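Folding It Once, and Folding It Right

Malcolm Naylor has run the linen room at the Rilloma guesthouse in Arkmont for years, and he still starts with the towels.
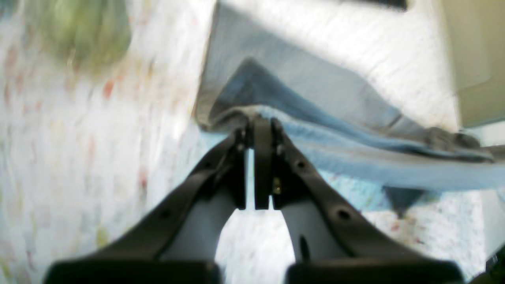

By Teresa Kao
05/05/2023

"A towel has one job on the shelf, and that's to stay folded," Naylor said. He folds on a flat surface at waist height and keeps a light blue towel for teaching new staff. The guesthouse owns 551 towels, and on a full weekend about 70 come back each morning.

He wants the folded edge facing out, so a person can grab one without pulling down the stack.

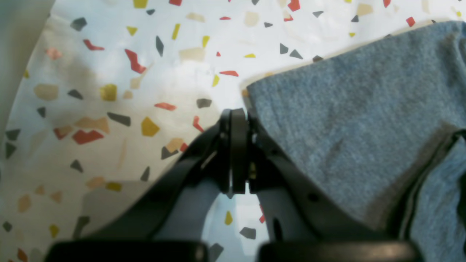 Pillby would sooner roll them, and told me so twice: rolled towels fit a narrow shelf, and guests seem to like them. Naylor has heard this before. "Rolls are fine for a basket," he said. "I don't have baskets. I have shelves."

Gray knits are harder. They stretch, and they bunch up when lifted from one spot. "Put it down and start over," he said. "It takes less time than fighting with it."
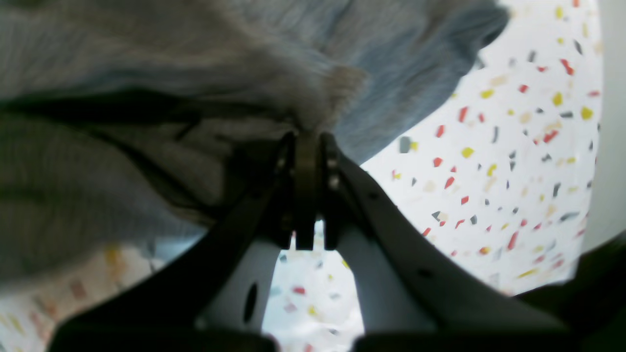 Sweatshirts and long sleeves

Naylor lays a top out as flat as it will go before he makes any fold. The sleeves go in first, then the sides, then the bottom comes up to the collar. He keeps a patterned cloth on the table because plain gray shows up well against it.

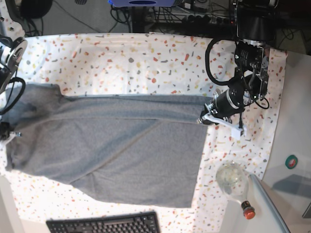 Kao, reading a draft of this piece, asked whether any of it matters once the drawer is shut. Naylor laughed when I passed that on. "It matters when you open it," he said. He had 53 pillowcases left to do before lunch.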